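Setting Up the Larine Two-Arm Kit for a Cap-Stacking Task

The Larine kit costs 4,000 dollars, and for that you get two arms, the rails they bolt to and a manual that assumes you wrote it. We have had ours since April. What follows is the order of steps I wish had been on page one.

1. Mount the arms on opposite sides of the table, facing each other. Tighten the rails before you plug anything in.

2. Put out your caps. Soft ones are harder than they look, so start with the crown up and the bill pointing away from you.

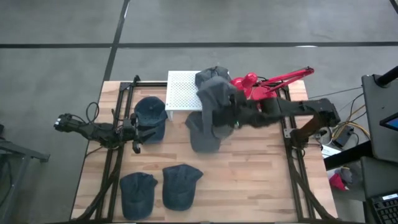
3. Open Pleretow, the control software, and set the grip to 21. The default is 2, a setting suited to picking up rumors.

4. Teach one arm at a time. Nuria Figueroa tried both at once on her first morning and spent lunch reading the chapter on collisions – a good chapter, as it happens.

5. Give the caps somewhere to go. A raised stand works well, provided you tell Pleretow how high it is. Measure from the tabletop, and measure again after somebody leans on it.

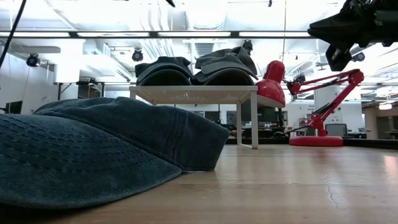
Two gray caps on the mesh-topped stand, with a blue one on the table in front.

6. Save the run under a name you will recognize. Ghada Sayegh has a folder of over 1,580 files called "test."

The extended warranty is sold separately. Read it before step 4.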